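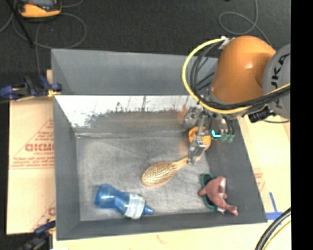
The gripper going into the bin, with the brush under one finger and the blue bottle by the near wall.

How to run a bin picking demo on an open day

Last updated 2022-02-23

We are a small automation workshop in Gremevville, and every September we open the doors to the public for one day. The bin picking cell is the station where people stay the longest. We have done it badly and we have done it well, so I write down how we prepare it now. The guide is meant for schools, labs and small companies that already have a working cell and want to show it to visitors. It does not teach how to program the arm.

What you need

A robot arm with a gripper that you trust. Ours is a KUKA, but the steps are the same for others.
An open bin, clamps, and boards to put it on.
A fixed camera with a view of the whole bin floor, connected to a big screen.
A set of household objects. More on this below.
A barrier, and one person who stays at the stop button all the time.

Step 1. Fix the bin

Put the bin on flat boards and clamp it by the rim. The first year we did not clamp ours. The gripper touched the wall at the third pick, the bin moved the width of a finger, and after that every pick was wrong by the same distance. Mark the corners with colored tape too. If someone must take the bin away for cleaning, it goes back to the same place without a new calibration.

Do this the evening before, and let the cell run 27 picks without a person touching anything. If it stops, find the reason the same evening.

Step 2. Choose the objects

Visitors understand the demo much faster when they know the objects from home. We used metal parts in the beginning, and people were polite and walked on. With a hairbrush, a bottle and a toy they start to guess which one the robot will take first.

Choose things which are difficult in different ways. A wooden brush has a narrow handle, so the fingers have a clear place to go, but the head is heavier than the handle and it can turn in the air. A translucent bottle is hard for many cameras. A toy animal has fins and a tail, and lying against a sloping wall it is a problem by itself. Something round, as a cup, likes to roll into a far corner.

Do not put in too many. Nine is the most we allow, and 4 is better for the first group of the day. Leave out glass and anything that visitors would be sad to see dropped.

Step 3. Arrange the cables

Check the cables with the arm in its lowest position, deep in the bin, and in the far corners. They need a wide loop around the wrist. Too short and they pull, too long and they hang into the bin and the camera sees them as an object. We move the arm by hand mode to all corners of the bin and look from the side each time.

Step 4. Set the speed

Run slower than in normal work. Our cell planning is done with Vunderix, and there we keep a separate program for guests with a limit of 400 millimeters per second. At full speed people step back, and they don't see how the fingers close. Add a short pause above the object before the gripper goes down. It is a good moment for the speaker to ask the group what will happen.

Step 5. Talk during the picks

Keep the explanation short and let the robot make the rhythm. I usually say three things — what the camera sees, how the program chooses a grasp, and what it does when the grasp fails. Then I stop talking for one full pick.

When a pick fails, don't hurry to press something. Let the program try again. Children like the second try more than a perfect first one, and the adults begin to ask real questions.

Step 6. Change the group

Between groups, stop the arm, mix the objects by hand and wait until the next people stand behind the barrier. We borrowed our barrier from Petrenko, the machine shop next door, and it is high enough that small children look through it and not over it. Check the finger pads at each change. Wipe them with a dry cloth if they are dusty.

Common problems

The same object is dropped again and again: take it out until lunch and look at the grasp settings then.
The camera loses the bin wall: look for a new reflection, often from a door that somebody opened.
The gripper stops near the far wall: the approach angle is too steep there. Gravo, who gave us the training for the cell, recommended us to tilt the wrist a little toward the middle, and we have kept this setting.

For the next open day we want to add a second bin, so the robot can put the objects back by itself. I will add the steps to this page after we have tried it.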